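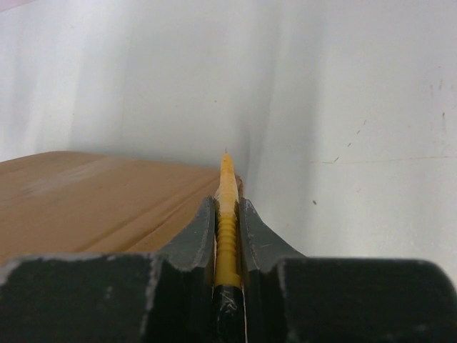 La pinza Trilmont con lo que parece un portaminas amarillo, vista desde la cámara de la muñeca.

¿Merece la pena la pinza Trilmont para objetos finos?

Hanne Kallio
Hola a todos, y perdonad de antemano el rollo. Llevo desde julio dándole vueltas al kit de pinza de dos dedos de Trilmont, el que se vende con cámara de muñeca por 1.000 euros. En el taller queremos coger bolígrafos, portaminas y cosas así, y la mía los agarra bien del cuerpo, pero al moverse el brazo a veces me giran un poquito y la punta ya no queda donde yo creía. ¿Es cosa de los dedos, de la fuerza, o mía? También he mirado la de Skarbridge, que cuesta 2.000 y me duele solo de pensarlo. ¡Gracias por la paciencia!

Rin Hosoda
¡Hola, Hanne! Yo tengo la misma y le he cogido cariño, así que tómalo con un poco de sal. Los dedos de serie son duros y con un cuerpo redondo hay muy poca superficie de contacto. Yo probaría primero a bajar la velocidad del brazo (la tengo al 60 % para piezas finas) y a pegar una lámina delgada de goma por la cara interior de cada dedo. Después vuelve a calibrar la apertura, que se te habrá ido con el grosor. Las rozaduras de los bordes, como las que se ven en la tuya, a mí no me han dado guerra; son del recubrimiento. Si aun así te gira, hay unos dedos con ranura en V por 276 euros, caros para lo que son, pero antes de irme a Skarbridge los probaría.

Zürcher
Nosotros compramos la Skarbridge y muy contentos, aunque no la usamos para bolis. Pregunta a Veltel si te dejan una de prueba, a mí me la dejaron.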